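Stulbridge Home Storage Guide
Section 4: Setting up a small-electronics box

4.1 Purpose

This section covers the sorting and boxing of small household electronics and their accessories: remote controls, power banks, plugs, cables, earphones and phone cases. It applies to open boxes kept in a living room or bedroom. For tools and loose batteries, see Section 6. For paper records, see Section 7.

4.2 Selecting the box

Any clean corrugated box may be used. The box must be deep enough that a remote control placed inside does not stick up above the walls. The Irno storage box supplied with the starter set measures 30 cm along its longest side and meets this requirement.

1. Check the bottom of the box. If the bottom flaps move when pressed, tape the center seam inside and out.
2. Check the upper edges. A torn edge may be left as it is or covered with a single strip of paper tape folded over the wall.
3. Leave any hand holes or vent holes open.
4. Shake out dust and packing scraps.

CAUTION: Do not use a box that has been damp. Cardboard that has been wet may look sound and still give way at the bottom seam when lifted.

4.3 Sorting the items

Collect the items on a table or rug before loading. Work through them in the order given.

1. Set aside anything that needs batteries replaced.
2. Unplug all chargers and let them cool for 30 minutes.
3. Wind each cable into a loop no tighter than the width of your hand. Secure it with a tie or a strip of soft cloth. Do not knot it.
4. Wipe remote controls with a dry cloth. Use a slightly damp cloth for phone cases and dry them fully.
5. Examine each power bank. Reject any unit that is swollen, cracked or leaking.

WARNING: Do not store a damaged power bank in a cardboard box. Take it to a battery collection point.

6. Separate items used every week from items used less often. Weekly items go in last.

NOTE: Remote controls for different appliances are easily mixed up. If two are alike, put a small label on the back of each. Do not cover the battery door or the model label.

4.4 Loading the box

1. Place the box on a flat floor, clear of doorways and heaters.
2. Lay flat items such as phone cases at the bottom or against a wall. Printed cases go with the printed side toward the open space, where they can be identified from above.
3. Lay power banks on their sides. Keep the port end clear. A wrist loop or strap may hang free, but must not be trapped under a heavier item.
4. Put plugs beside the power banks. Metal prongs must not press against a charging port.
5. Put cables and earphones against one side wall.
6. Lay remote controls on top. A long remote that does not fit flat may be set on the diagonal.

Mixed loads are acceptable in a single box provided the most-used item can be lifted out without moving the others.

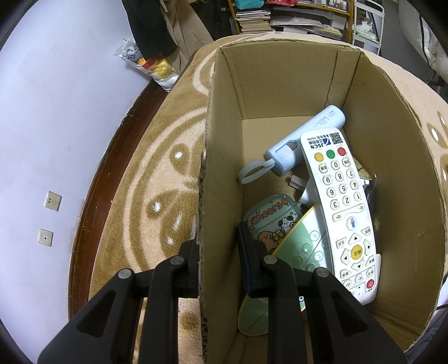 Figure 4-1. Box with mixed load. TV remote control on the diagonal, power bank and plug beneath it, phone case at lower left.

4.5 Checking the load

1. Look straight down into the box. The keypad of the main remote should face up.
2. Lift the main remote out and put it back. If a cable comes up with it, rewind the cable and move it closer to the wall.
3. Press lightly on the top layer. If any button is being held down by another item, rearrange the load. A button held down will drain the batteries.
4. Raise the box 9 cm from the floor with both hands and lower it again. If the bottom sags, remove the power banks and repeat step 1 of 4.2.

CAUTION: Do not carry the box by a torn wall. Support it from underneath.

4.6 Labeling

Write the contents on one outside wall, at the end that faces the room. Room name first, then contents. The Irthorpe label sheet has 100 blank labels, 13 of them in the wide size intended for box walls. Standard labels are for cables and chargers – one at the plug end is enough.

If the household uses the Espiritu inventory card, enter the box number on the card and keep the card with the household papers. Cards stored in the box tend to work their way to the bottom.

4.7 Upkeep

Empty and re-sort the box twice a year. June is suggested for the first sort, before summer travel, when chargers and power banks are likely to be taken out in any case.

Recharge stored power banks according to the manufacturer's instructions. Remove the batteries from any remote that will not be used before the next sort.

Replace the box when the bottom seam no longer holds tape or when a side wall folds inward under light pressure. Small tears along the top do not require replacement.

Section 4 revised 04/11/2022. Revision by Aravind Palaniappan. Replaces all earlier versions of this section.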